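Small Turboprops Get a Second Look
Propulsion
2019-11-13

The test cell at Esstead was built in the years when the company still made piston engines, and it shows. The walls are thick, the control room is narrow, and the window onto the engine has been replaced by a row of screens. In September the cell ran a turboprop core called the Urkano for 118 hours, most of it at cruise power, with stops only to change oil filters and look inside with a borescope.

The Urkano is small. It is meant to deliver 1000 shaft horsepower at takeoff, enough for a light cargo plane or a military trainer. Engines in this class have changed slowly. Many of the designs still flying were laid out decades ago, and operators keep them because the parts are easy to find and mechanics know them well.

Grinurura, the company behind the Urkano, thinks there is room for a new one. Its main argument is fuel. The compressor has fewer stages than older engines of the same power and runs at a higher pressure ratio, and the gearbox lets the propeller turn slower in cruise. The company will not publish a fuel burn figure until the second round of tests is finished.

Its other argument is maintenance. The hot section comes off as one module, and the fuel nozzles can be pulled without removing the engine from the airplane. On the current prototype the engine has 311 sensors, far more than a production version would carry. Most of them will go away once the temperature maps are complete.

Not everything went smoothly. The first gearbox ran hot on its rear bearing and had to be opened up. The oil jet was moved and the supply line made wider, and the second gearbox has stayed within limits. A seal behind the turbine leaked more air than expected, and a new one is on order from Nouri, which also makes the turbine blades. 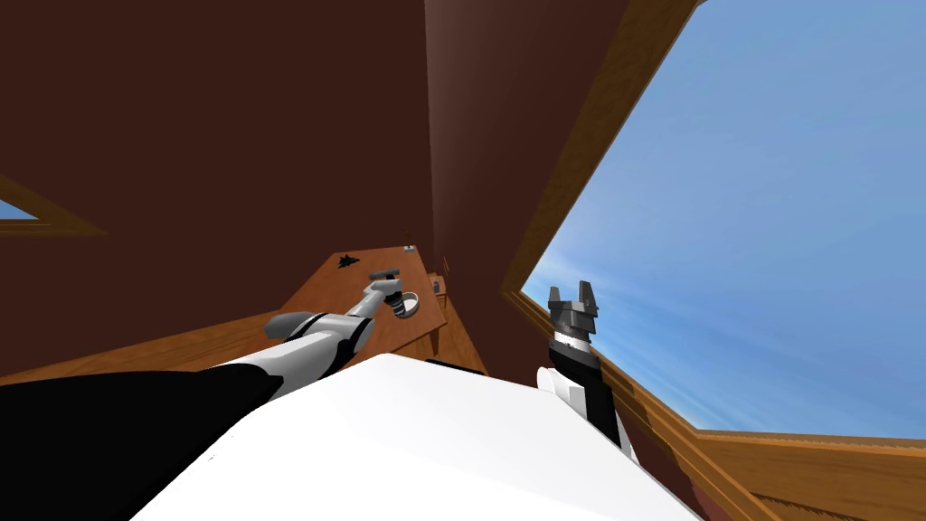 Blade inspection is the slowest part of every teardown. Nouri checks each blade by hand under a lamp, then again with a scanner, and a full set takes 60 hours. Reach is one question, and so is the approach to the part. A two-fingered gripper angled down over a small round dish on a table needs clearance for the fingers as well as the arm behind it. With blades, there is the added problem that the coating on the airfoil must not be touched, so the part has to be held by the root.

The next engine is already being assembled at Esstead. It will have the revised seal, a lighter inlet and a new fuel control, and it will spend its first weeks on starts and shutdowns. Long runs come later. After that the plan is to hang it on a borrowed trainer airframe for ground runs with a propeller.

Certification is a longer road. Grinurura still has to show that the engine can take in birds, hail and heavy rain, and that a failed blade will stay inside the case. Those tests destroy hardware, and the company has budgeted for two complete engines to be used up that way.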